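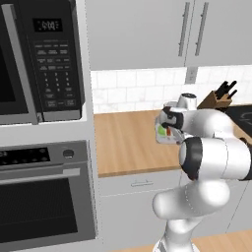

Siltumstead Kitchens and Repairs list
Last updated: 9 Nov 2022
Reading time: 2 minutes

Subject: Re: Oven trips the electrics after twenty minutes

> Our built-in oven has started tripping the electrics. It heats up as
> normal, then after 20 minutes or so the whole kitchen goes off. The
> grill on its own seems all right. I have cleaned it and checked the
> plug sockets nearby. The oven is a Trekon and we inherited it with the
> house, so there is no paperwork. Is it worth getting someone out, or
> should I just buy a new one? I have been quoted 200 pounds for a
> repair without anyone having seen it.

I had the same thing two winters ago and would not buy a new oven yet. First look at which switch goes off in the consumer unit. If it is the RCD (the wide one with the test button), current is leaking to earth somewhere. If it is only the single breaker marked for the cooker, you are drawing too much, or the breaker is worn. They are different faults and whoever comes out will ask you.

If it is the RCD, and the grill alone is fine, I would suspect the main element. The outer tube gets a hairline crack, damp gets into the powder inside, and it starts leaking. Sometimes it trips as soon as you turn it on and sometimes only when it has warmed up. Ours was the second sort. On a fan oven the element is the ring behind the back panel. You may see a blister or a split on it, but ours looked perfect and was still faulty, so a clean-looking element doesn't prove much.

Stop using it in the meantime. Turn it off at the cooker switch as well as at the dial. Don't keep resetting the RCD to get a dinner finished, which I did for a week and should not have. 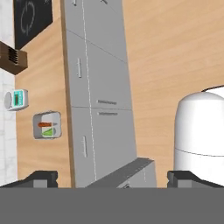 On the price, 200 sounds high for an element. The part itself was a small share of what I paid, and the rest was the call-out and half an hour of labour. Ask for the call-out charge and the part to be quoted separately. Ask too whether the call-out comes off the bill if you go ahead. Pritar did this for me, but they may have stopped covering your side of the river.

You will need the model number before anyone can order the part. Open the door and look round the edge of the opening, where there is normally a rating plate. If it isn't there it may be on the side of the casing, and then the oven has to come forward out of its housing. There are usually 2 or 4 screws down the sides, behind the door. It is heavier than it looks, so have a second person and something solid to rest it on. Take a photo of the plate and send that — I misread an 8 as a B and got the wrong element.

As for a new one, the built-in ovens I looked at went up to 1,000 pounds. Fitting was extra. Measure the housing and not the front of the oven if you go that way, and check what cable is in the wall before you order. Some newer ones need more than the old cable will carry, and then it is a job for an electrician.

I still have the number for the parts counter at Teixeira if you want it. They are shut on Saturday afternoons. Let the list know which switch it turns out to be.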